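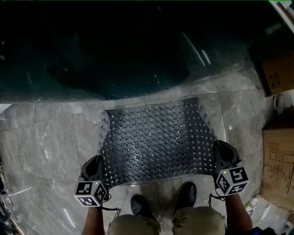
4. Laying the Mat

The Ranham floor mat is dark gray rubber with rows of small raised bumps and open holes between them. The bumps go up. The holes let water and grit drop through to the floor, so the floor underneath has to be cleaned as well as the mat.

4.1 Before you start

Unroll the mat in the room where it will be used and leave it flat for 20 hours. Mats shipped in cold weather may need longer. Do not use a heat gun or hair dryer to speed this up.

Sweep the floor, then wash it with warm water and a small amount of dish soap. Rinse and let it dry completely. On tile, check the grout lines for sand. Wax and silicone polish must be removed with the Poulain floor cleaner or another cleaner suited to your type of floor.

Check that any door in the area clears the mat. If a door drags, move the mat or trim it as described in Section 6.

4.2 Placing the mat

1. Set the mat down with the bumps facing up and the far edge where you want it. Leave the far edge lying flat on the floor.

2. Take hold of the two near corners and lift the near end. The middle will sag. This is normal for a mat with this many openings and does not mean the rubber is too soft.

3. Pull toward you with even tension on both corners until the far edge is straight. Do not jerk the mat. If one corner is pulled harder than the other, the mat will lie crooked and a ripple will form from corner to corner.

4. Compare the side edges with a wall or a grout line. To correct a small error, shift both corners sideways together before lowering.

5. Lower the near end slowly, keeping the tension on until the corners touch the floor.

6. Walk across the mat from the far edge to the near edge in short steps. Go back over any spot that feels hollow.

CAUTION: Do not lift the mat by one corner. The rubber between the holes can tear under the full weight of the mat.

CAUTION: A raised corner is a trip hazard. Keep people off the mat until all four corners lie flat.

4.3 If a corner curls

Turn the mat over and leave it bumps down overnight, then lay it again. If the corner still lifts, put a flat weight on it for a day. Place a piece of cardboard under the weight so that it does not mark the bumps. Do not glue or nail the mat.

Corner clips are sold separately as Plomevent part 1234. They are intended for smooth, hard floors and should not be used on carpet.

4.4 Floors that need a liner

Some finishes can be stained by rubber. Use the Sternumar liner under the mat on vinyl, linoleum, and any floor that has been painted or varnished. Glazed tile does not need a liner. For natural stone, test the mat in a corner of the room for a week first.

Cut the liner slightly smaller than the mat on every side so that it does not show or catch a shoe.

4.5 Routine care

Lift the near end every week and sweep under it. Shake the mat outdoors or hose it from the back so that the grit is pushed out through the holes. Hang it over a rail to drain. Lay it again only when both the mat and the floor are dry.

Do not machine wash. Do not use bleach, paint thinner, or oil-based cleaners.

NOTE: A rubber smell is common when the mat is new. Air the room for the first few days. Washing the mat once with soapy water before use will also help.

Continue with Section 5 if you are joining two or more mats.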